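Last updated: October

Bekenex work surface kit, reviewed by Tania Saha

The Bekenex kit is paper and tape. You get a roll of heavy brown paper, blue masking tape, a printed layout guide and a scraper for getting the old tape up. It costs $49. I bought it to redo the surface under our two-arm cell, which had been bare tabletop and was scratched near both bases.

Setup took one afternoon. The paper goes down first, and you trim it to fit against the pedestal flange. Leave the bolt heads and holes clear or you will be cutting again the next time the base has to be checked. Nour Matar pulled the sheet tight while I smoothed it, and we still got wrinkles. They don't bother the arm.
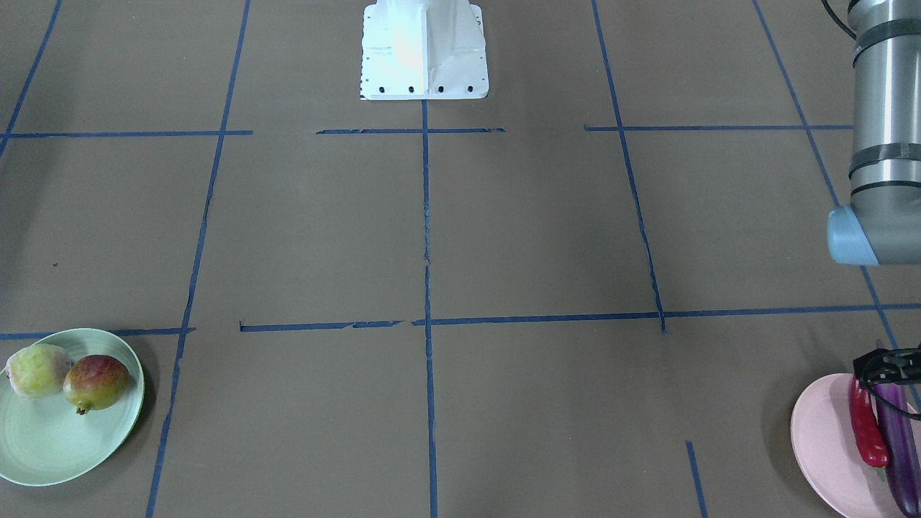 The tape is the weak part of the kit. It tears when you pull it off the roll at an angle, and the edges go ragged. Short strips went down fine. On the long runs I would lay the strip in two pieces and overlap them. We also have gaps where horizontal lines should meet, which was my fault for trusting the layout guide. It assumes a square table and a single arm.

After the grid was in, we put plates in the near corners and ran pick and place with fruit and vegetables. A chili and an eggplant are good test items for a cell like ours. They are shiny and long, and the eggplant needs a grip point chosen with some care. Run the arm slowly the first time over new paper. If the fingers are set too low they will drag the sheet.
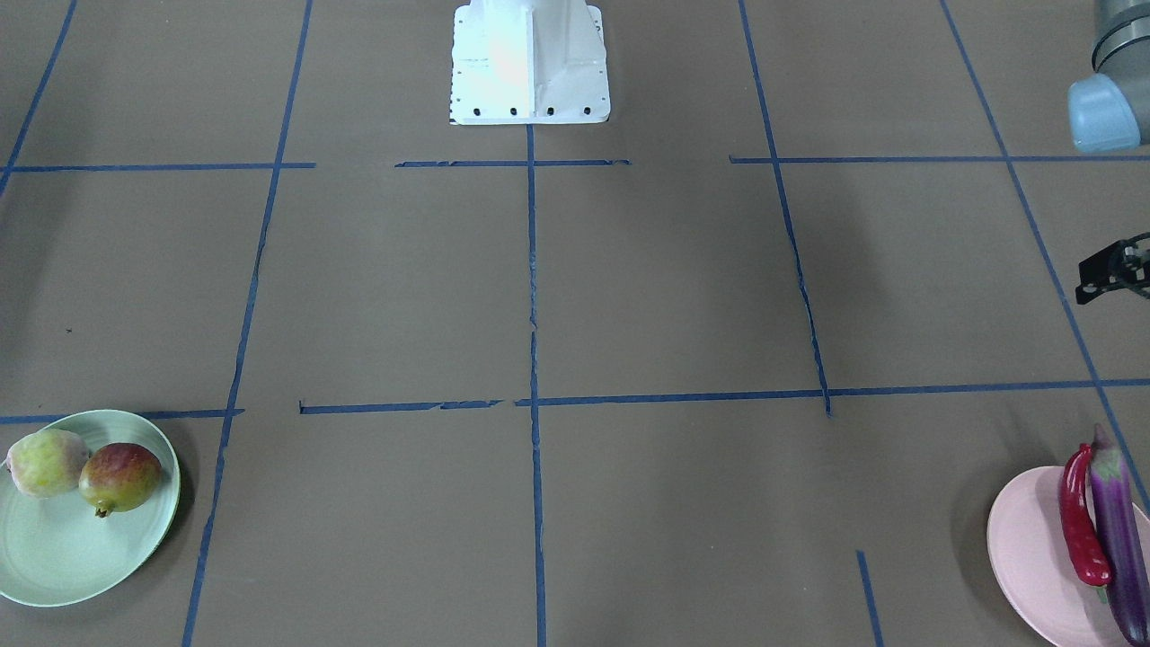

Photo: Tania Saha / Grullton

Upkeep is simple. Wipe the paper with a dry cloth, check the tape by the base, and replace any strip that has lifted. The guide says to change the sheet every six weeks. Ours went nine. Hadi Abu Hammour tried the Daher mat on his cell before this. It costs $110, lies flatter and can be washed, but tape doesn't hold on it.

I would buy the paper again and get better tape somewhere else. The scraper is good.

We use cookies to remember your settings. By continuing to read this site you accept our cookie policy.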